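Why I Still Weave Baskets — talk notes, Lurstead Craft Evening
Speaker: Pranab Haque

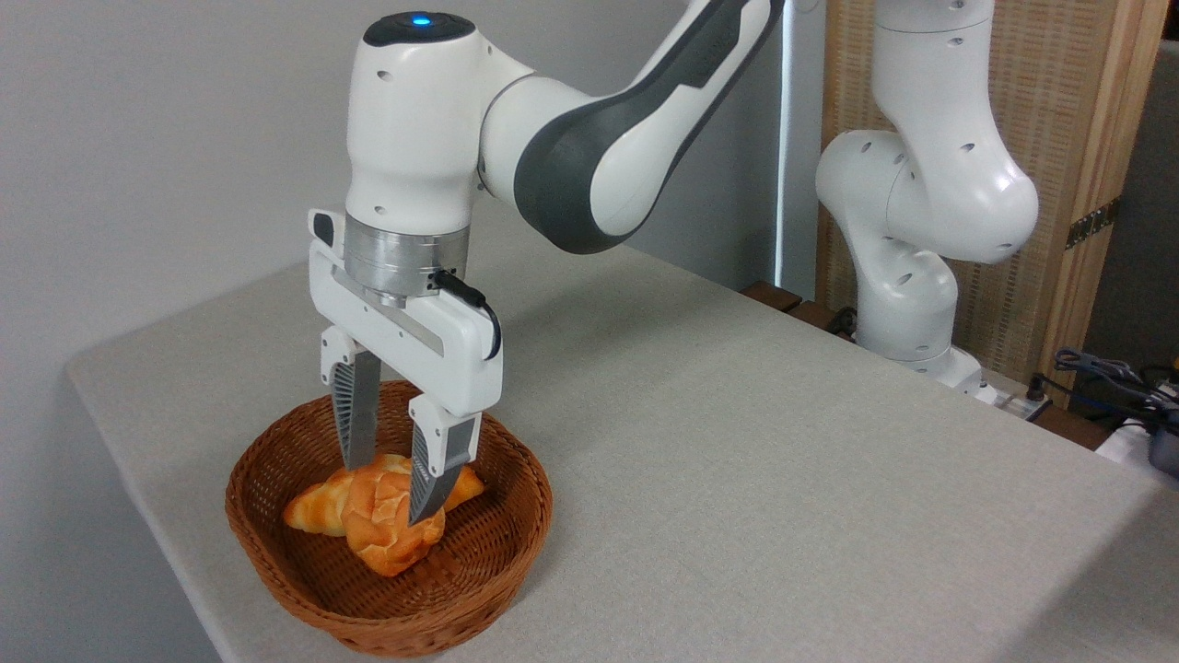 Slide 1: Round wicker basket on a light gray tabletop.

Open with the willow story! Gayan Munasinghe handed me 72 rods and told me to sort them by thickness before I touched anything else. Took all afternoon — I loved it.

Pass the soaked rods around now. Let people bend them (slowly, thumb on the inside of the curve).

Base first: slath, then two rounds of pairing, then open out the spokes. Hold up the half-done one from Cuvdale.

Mention the April cutting, roughly 200 rods from one small bed. Ask who has a damp corner in their yard!

Questions, then tea.

2 comments · 200 shares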